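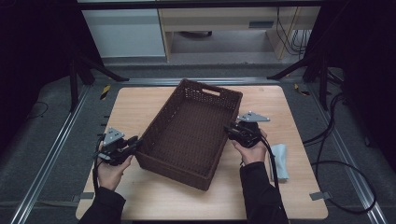
Print this page | E-mail this page

Handling Practice Group, Rollden – minutes of the June meeting

Maarten Schouten opened at 10 and thanked everyone for coming in, especially the Mapplebeck people, who had a long drive and still brought cake. Last meeting's minutes were agreed with one spelling fixed.

Item 1. Draft rules for hand-held gripper work. We had a good, friendly and rather lengthy talk about woven goods. The draft now says that the operator lines up both fingers with the rim before closing, and never closes on the weave of the wall alone. 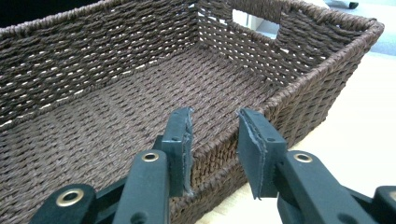 Pads are to be looked over at the start of each session and changed when the operator has any doubt – Lonau will keep spares.

Item 2. Cables. Wistik asked that cables be led away from the working side of the table, and all agreed.

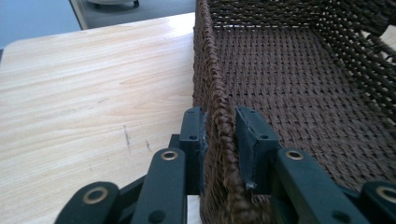 Schouten wondered whether a pinch on one wall should be allowed for lifting at all, and would sooner see two hands on anything with a long side. After some back and forth this went in as "two grippers preferred".

Item 3. Session length. Kept at 50 minutes, then a proper break.

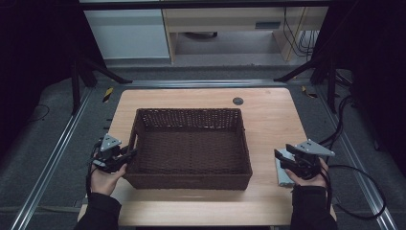
Rule 4, on returning an object to its starting place, was held over, as we had run well past noon by then. Wistik will send new wording.

Related items
Minutes, May meeting
Pad inspection sheet
Draft rules, second version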